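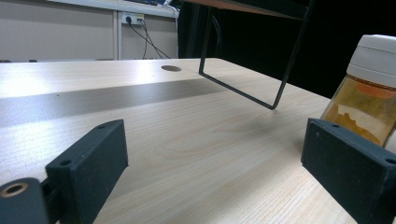 Clamar alarga oficina de especiarias às escolas do concelho

A associação cultural Clamar vai alargar às escolas do primeiro ciclo a oficina de especiarias e conservação doméstica que mantém desde a primavera na sua sede. A decisão foi comunicada aos sócios na última assembleia e abrange 12 turmas, que passarão pela sala de trabalho ao longo do próximo ano letivo.

A oficina parte de materiais simples. Sobre uma mesa de madeira clara, os participantes trabalham com frascos de vidro transparente, de tampa de rosca, nos quais guardam misturas em pó ou em grão. Os tons variam entre o amarelo-mostarda, o laranja e o creme, e o vidro permite acompanhar a cor do conteúdo sem necessidade de abrir o recipiente. Cada sessão tem a duração de 70 minutos e inclui uma parte de prova, uma parte de moagem e uma última parte dedicada ao acondicionamento e à rotulagem.

A coordenação continua a cargo de Jytte Skov, responsável pelo programa desde o seu início. Na apresentação aos sócios, a coordenadora defendeu que o ensino da despensa deve começar pela observação. «Uma criança que aprende a olhar para um frasco e a perguntar o que está lá dentro, quando foi fechado e onde deve ser guardado já aprendeu metade do que pretendemos transmitir», afirmou.

O programa destinado às escolas foi elaborado em conjunto com Kári Ásgeirsdóttir, formadora na área da alimentação, que preparou igualmente o caderno de apoio aos professores. O documento contém indicações sobre o armazenamento de especiarias ao abrigo da luz direta e do calor, a escolha de recipientes com fecho adequado e a identificação do conteúdo com nome e mês de embalamento. Prevê ainda uma secção sobre alergénios, cuja leitura é obrigatória antes da primeira visita de cada turma.

Até ao momento, as sessões abertas ao público receberam 59 participantes, na sua maioria adultos residentes na freguesia. Segundo a direção, a procura por parte das famílias justificou a adaptação dos conteúdos a idades mais baixas. As turmas serão divididas em grupos pequenos e a moagem ficará reservada aos formadores, cabendo aos alunos a pesagem, o enchimento dos frascos e a escrita das etiquetas.

A iniciativa dispõe de uma verba de 3.000 euros, aprovada na mesma assembleia. O montante destina-se à aquisição de frascos, balanças de cozinha e matérias-primas, bem como ao transporte dos alunos das escolas mais afastadas. O fornecimento das especiarias foi confiado à Drikura, empresa que já abastecia as sessões para adultos. A participação das turmas é gratuita, e cada aluno poderá levar para casa um frasco preparado durante a visita, mediante autorização do encarregado de educação.

A sala de trabalho manterá a disposição atual. A direção analisou a possibilidade de substituir as mesas de madeira por bancadas de outro material, mas optou por conservar o mobiliário existente e reforçar as regras de limpeza entre sessões. As superfícies serão passadas com pano húmido e secas de imediato, e os pós de cor mais intensa, como a curcuma, deverão ser manuseados sobre tabuleiro, a fim de evitar manchas na madeira.

Durante a assembleia, vários sócios questionaram a compatibilidade do novo calendário com as restantes atividades da casa, em particular com o ensaio do grupo coral. A direção esclareceu que as visitas escolares decorrerão apenas no período da manhã, entre as 9h30 e as 12h00, e que as sessões para adultos conservam o horário de fim de tarde. Foi ainda pedido que o caderno de apoio fosse disponibilizado aos sócios, proposta que a direção aceitou.

As escolas interessadas devem formalizar a inscrição até ao final de julho, por escrito, junto da secretaria da Clamar, indicando o número de alunos, o ano de escolaridade e eventuais restrições alimentares. A distribuição das turmas será feita por ordem de receção dos pedidos. O calendário das visitas será afixado na sede e remetido às direções escolares antes do início das aulas.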